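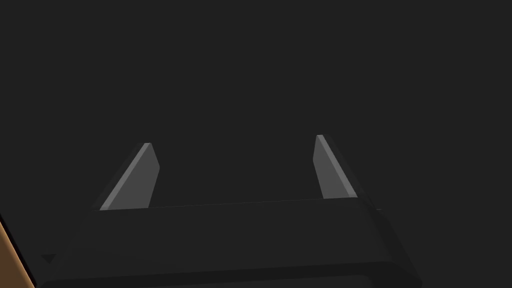 4.2 Finger closure fault in simulation

The fault first appeared in February, during the long run of the Mukska pick-and-place task. The controller reported a closed grip and moved on to the lift step while the fingers were still apart. In the wrist view the two plates lean towards each other with a clear gap between them and nothing held, and the left tip sits slightly lower in the view than the right. Of 3000 simulated cycles, 12 ended in this state. Nine of them were logged as successful picks, so the success rate in our interim report was too high.

Lewis MacBrayne traced the false signal to the grip check. The Gramix driver sets its "closed" flag when motor current passes a limit, and it does not read finger position. A short current spike at the start of the closing move was enough to set the flag.

Shona Gillies added a position check and a delay of 3 time steps before the current is read. The 12 failed cycles were run again from their saved seeds and the fault did not recur. The change has not been tested on the Luteck arm in the MacLeish lab. Until it has, the lift step on that arm must be confirmed by hand.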